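3.2 Spreading the cloth

Cloth turned out to be the most rewarding part of the Warkau home study. Of the 1,171 short episodes we logged, 97 involve a cloth on a large table, and hardly two look alike!

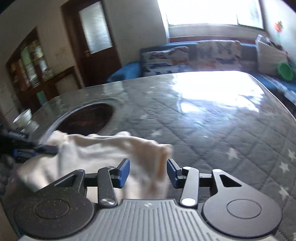 Figure 3. Cream and beige cloth over part of a large table, Warkau living room.

Folds are a delight to follow. In Figure 3 they run softly down the fabric, while one far corner stays bunched. We grouped such corners with the wavy edges described by Shih and Daden.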